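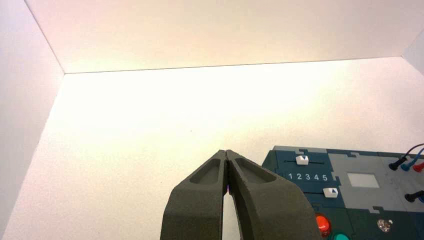

A small robotics lab in Wellmont has spent the spring finding out how much difference a pair of fingers can make. The group at Zondstead is running a side-by-side trial of gripper fingers on a single arm, and the early results have people staying late to watch. The fingers now on the arm taper almost to a point, with a shallow pocket in each outer face, and when they close there is only a narrow gap left between the tips. That slim shape is meant for tight spots, and the test rig has plenty of those: small white sliders, push buttons and plugs, all packed onto a box that sits inside a white enclosure.

The trial is led by Sumathi Salian, who started it after an earlier set of wide, padded fingers kept bumping into things it wasn't supposed to touch. "We were blaming the controller for months," she said. "Then we changed the fingers over lunch and half our trouble went away. I was thrilled and a little embarrassed!"

Two designs are being compared, known in the lab as Brarnari and Twal. Each gets 300 attempts on the same set of jobs: move a slider, press a button, flip a switch, turn a dial, pull a plug. An attempt that runs past 120 seconds is scored as a miss, even if the arm is a hair away from finishing.

The plugs are the job everyone gathers around for. They stand close together along the back of the box, behind the big dial, so the arm has to come down from above and pick one out without dragging its neighbor along. Cables make it harder, because they can hide the very thing the camera needs to find.

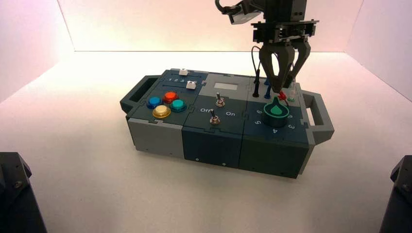 The gripper over the dial end of the task board, with the probe plugs standing behind the green knob.

Camera placement is the other half of the trial. The team is comparing a view from the wrist with a wider one that takes in the whole board. Salian's hunch going in was that the wrist view would win everything. So far it has been terrific for lining up on the sliders, but the wide view does better once the fingers are down among the cables. Roughly 13 hours of recordings are waiting to be gone through before she'll put a number on it.

The board also gets turned between runs, so the arm can't lean on having learned one position. A slight angle is enough to upset a controller that did beautifully a minute earlier, and the lab wants to know which fingers are more forgiving when that happens. 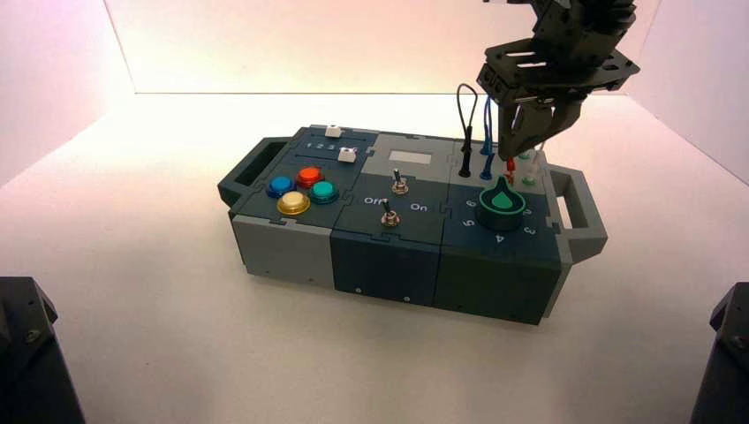
What's next

The second round begins in June, with the same jobs and a new controller. Salian plans to share the finger drawings and the scoring sheets with other labs once that round is done, and she would love to hear from anyone who has tried something similar.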